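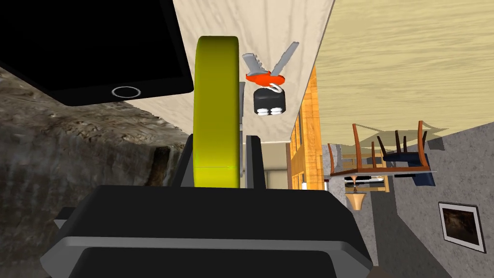 Is an extended warranty on a new dishwasher worth paying for?

Usually it isn't. A good part of what you'd be buying is cover you may already have under consumer law, so find out what the extra bit is before you hand anything over.

Search the help pages Search Clear
3 min read
May, posted by doubtful_in_the_kitchen

Full story: we're buying a Tatero dishwasher from Domulus and the bloke at the counter wants $400 for "peace of mind" cover. It adds years on top of the maker's warranty. I asked what happens if the pump dies after the first warranty ends and he said we'd be "on our own". Is that right? It sounds like a sales line to me, but my partner is keen and we have to decide by Saturday.

Glenys Treloar

"On our own" is a stretch. In Australia a fridge or dishwasher has to last a reasonable time for what it cost, and that doesn't stop the day the card in the box runs out. You might have to argue for it, and you may have to argue more than once, but the right is there.

Ask for the full terms before you pay. I mean the booklet, not the glossy page with the smiling family. When I did this for a dryer I found the plan was run by a separate outfit called Lerisach, and the shop washed its hands of the whole thing once I'd signed.

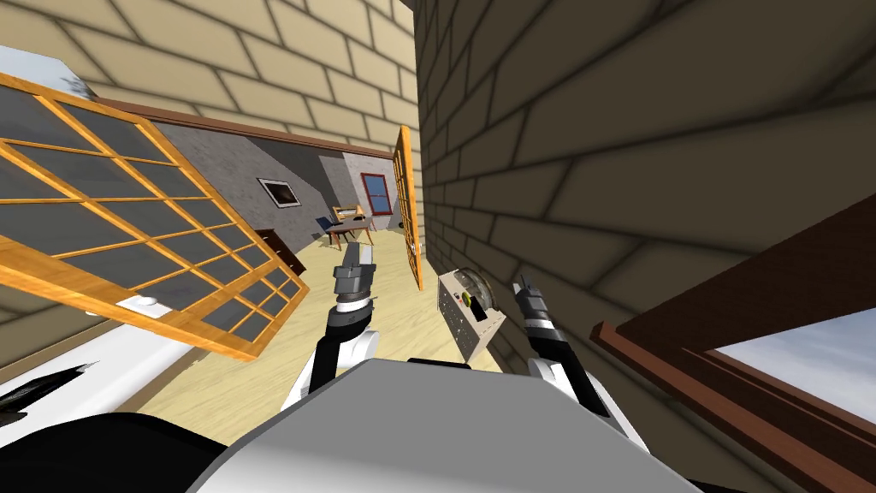
The exclusions took up more room than the cover. Seals, hoses, baskets and anything they felt like calling wear and tear were out. There was a $60 call-out fee too, which the salesman hadn't brought up. I didn't buy it.

If they won't show you the terms in the shop, you've got your answer. Put the $400 in a savings account and call it your own warranty. 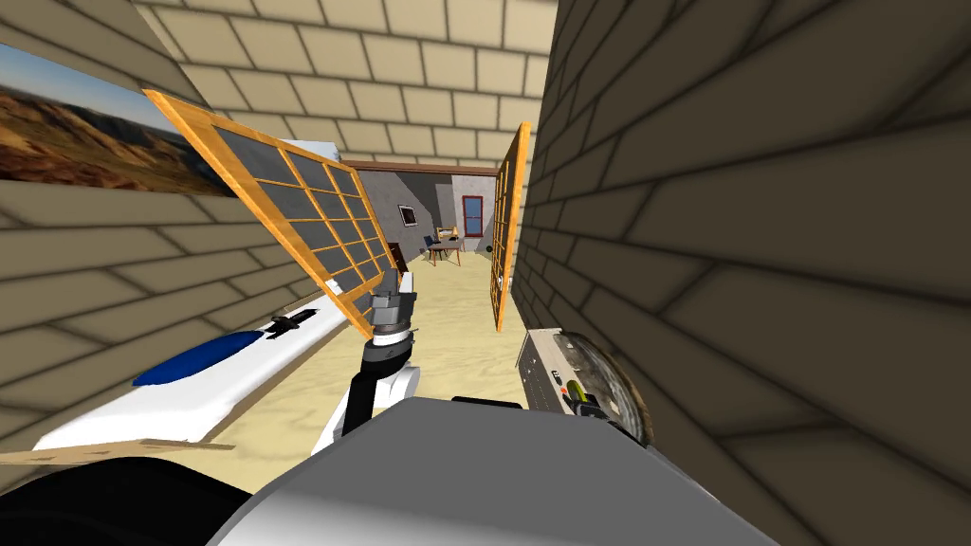 Bogdan Pawłowska

I half agree with Glenys. Being in the right is lovely, but it took me 40 days of phone calls to get Onyshchenko to look at a washing machine, and I was washing in the bath by the end of it. A paid plan might have been quicker. Or it might have been another phone queue, I can't say.

Haggle, anyway. They dropped the price of the plan twice while I was walking to the door, and that told me plenty about what it was worth.
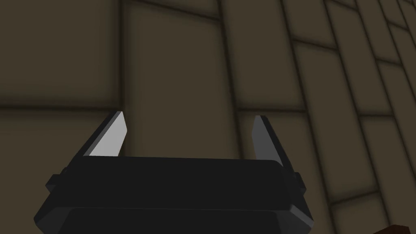 The tiled wall.

Glenys Treloar

Bogdan, did you ever put it in writing? Phone calls are easy to lose. I'd email the shop, say what's failed and what you want done, and keep the receipt somewhere you can find it. Mine fade to nothing in the drawer so I scan them now.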